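Visit report: an open day at Fernotov, and the arm that gets a checkup every morning

I have been to a few robot open days by now and they mostly go the same way. You get a coffee, somebody makes an arm wave at you, you go home with a tote bag. So when Ximeng Duan wrote to say that Fernotov was opening up its Arville place for a morning in April and that visitors could stay for the maintenance round, I said yes before I'd finished reading (I am that kind of person, sorry).

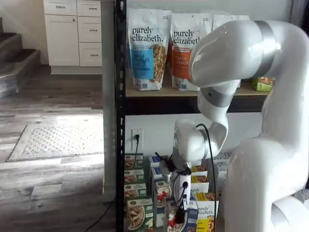 Reading time: 4 min

The place is nothing like a factory. There's a rug, there are stairs, there's a shelving unit full of breakfast, and then there's this big white arm leaning in over the granola. I loved it immediately! Hanyu Lu looks after the cell and she let us crowd in closer than I expected, once the arm was stopped and she'd shown us the key in her pocket.

Her round starts with the cable. All the bending happens at the wrist, so she runs a finger along the cable from the gripper upward, feeling for flat spots, and checks that there's enough slack for the wrist to turn all the way without pulling. She's replaced it 7 times, mostly in the early days when it was tied down too tight. Then it's the fingers, wiped with a plain damp cloth, and then the bolts that hold the gripper on. Each one has a line of paint across the head, and if the line doesn't meet up anymore, out comes the torque wrench. The wrench belonged to her uncle and has 1973 scratched into the handle. It goes off for calibration like any other, she told me, a little sternly.

After that she sends the arm to a home position and compares the joint readings with the day before. The log is a paper notebook, and we were there for entry 457. I got to read the numbers out loud while she wrote them down, and yes, I was far too pleased about it.

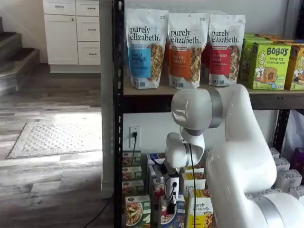

Setting up the shelves

I'd assumed the groceries just got put wherever. Nope! Deming Du has a layout sheet for each shelf, and the upper one, with the purely elizabeth pouches in a row next to the Bobo's boxes, is the one he fusses over most. Pouches slump when they've been handled a lot, and then the gripper closes on a fold and the whole thing slides out. He plumps them up by hand like sofa cushions. The lower shelf is more crowded, and there the trouble is getting the fingers in between the boxes at all, so the approach angle gets retaught whenever the layout changes. That used to eat a whole afternoon. With Vareo, their in-house teaching software, Deming says he's finished before lunch.

Somebody in our group asked about the boxes themselves, which I was glad of. Cardboard gets soft at the corners, and a tired box gives a different grip from a fresh one, so they get looked over too. The oatmeal was laid out on a piece of cardboard, Flax Plus on one side and the green boxes on the other, and I got down on my knees for a proper look.

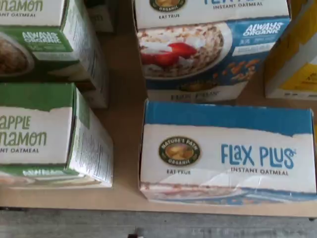 My knees did not thank me, but I did come away with a much better idea of what a worn corner does to a pick. Lanying Gu keeps a crate of retired boxes and lets you squeeze them next to new ones, and the difference is bigger than I'd have guessed. She'd like to swap them out more often. Deming would like her to leave his layout alone. They've clearly had this conversation before.

We finished with sandwiches from Hermans, down the street, and I got talking to Renata Insaurralde, who runs a much bigger cell somewhere else and had spent the whole morning taking notes on the paint lines. She's going to try them on her own grippers. I forgot to ask what color paint Hanyu uses, so I've emailed her and will add it when she writes back.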